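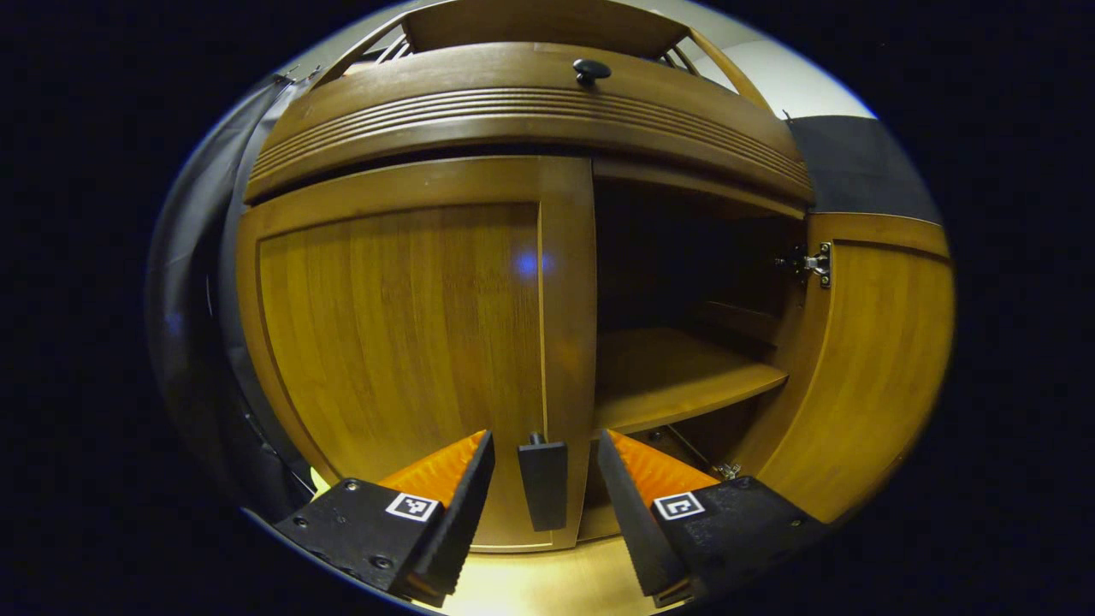

DESTSIDE, October – Bilal Awad starts in the kitchen. He has been emptying houses for other people for most of his working life, and in every one of them he goes to the kitchen first and opens the refrigerator.

"If the power has been off, you want to know right away," he said. "Everything else in the house can wait a week. That can't."

Awad runs a house clearing business from a rented unit behind the old Tsoukalas bakery. Families call him after a death, or when a parent moves into care, or when a sale has gone through faster than anyone planned for. He took on 53 houses last year. Most were within a half hour's drive.

He came to the work through moving. In his early twenties he loaded trucks for Plorby, a regional moving company, and noticed how often a family would stand in the driveway at the end of the day with half a garage still full and no idea what to do with it. They would ask the crew. The crew was not allowed to take anything.

"We had to say sorry and drive off," he said. "I did that for six years. Then I bought a van."

The first year was thin. He charged too little and said yes to everything, including a basement with 347 glass jars in it, which he knows because the owner's niece wanted them all listed. He washed them at home in the bathtub and sold them to a woman who kept bees.

He charges by the day now and gives a written price after one visit. The visit takes two hours. He asks the family to walk through with him and say nothing about what things are worth.

"People want to tell you the value," he said. "They paid a lot for the dining set in 1984 and they want you to know that. I understand it. But I'm there to find out what they want to keep, and if we talk about money first they start wanting to keep the wrong things."

Large wood furniture is the hardest subject. Cabinets, sideboards, china hutches and wardrobes were often the biggest purchases a couple made after the house itself, and very few of the children have room for them. Awad sells some through a monthly sale at his unit and passes some to Clesine, a secondhand store across the river that has more floor space. Prices have come up a little in the past few years, he said, mostly for smaller pieces that fit in an apartment.

"A chest of drawers, I can sell tomorrow. A wardrobe that comes apart, maybe. A wardrobe that doesn't come apart, you have to think about how it got up the stairs in the first place. Sometimes they built the wall after."

He pulls every drawer all the way out and looks at the back and the underside. Envelopes get taped there. So do spare keys, and once a set of letters in Greek that the family had translated. They were from a brother who had stayed behind, and dealt mainly with the price of olives and a dispute over a well. The daughter had them bound.

Cash turns up less than people think. The largest amount he has found was 568 dollars in a coffee can, and it went back to the family the same afternoon with a note of where it had been. He writes down every find in a notebook and has the family sign the page. A lawyer suggested it early on, after a cousin accused him of taking a ring that was later found in a coat pocket.

Paper takes the longest. A house of average size can hold three or four days of it, and Awad won't throw out a box without going through it. Tax returns, deeds, military records and anything with a stamp or a seal go into one crate. Photographs go into another. He doesn't sort the photographs.

"I used to try. I'd put the beach with the beach and the babies with the babies. Then a man told me his mother kept them in the order she liked, and I had mixed them up. So now they go in the crate how I find them."

What about the things that no one wants?

He sat back at that one. A good part of any house goes to the dump, he said, and families are often upset when they see the size of the load. Mattresses, carpet, worn pans, particleboard shelving, cassette tapes. He asks them to stay home that day. Bedding and towels in fair condition go to an animal shelter. Tools are easy to place. Books are not, apart from cookbooks, which sell at every sale he holds.

Pianos he no longer takes. He moved one out of a second-floor apartment years ago with three other men, found no buyer, and paid 173 dollars to have it hauled off. "It was in tune," he said.

He has two people working with him, both part time, and would like a third who can read a floor plan and lift. Winter is the slow season. Calls start again in spring, when houses go on the market, and there is a second rush in early fall before the weather turns. This month he has four jobs booked and one more waiting on a probate date.

Asked what he would tell someone who expects to clear a parent's house one day, Awad said to start with the garage while the parent is still there to ask. Garages are mostly free of feelings, in his experience, and a person will often let go of paint cans and hose fittings without a fight. The bedroom should be last. He also suggests writing on the back of photographs in pencil, and finding out now where the water shuts off.

"And ask about the furniture," he said. "Ask where it came from. I carry these things out and the son says, I think it was my grandmother's, or maybe they bought it when we moved here. He would like to know. By then I'm the only other person in the room, and I can't tell him."

His own house, he said, has more in it than it should. His wife allows him one item per job. At the moment he is deciding between a desk lamp and a bread box, and has until the end of the month.

The next sale at the unit opens at 8 a.m. Bring cash and something to wrap dishes in.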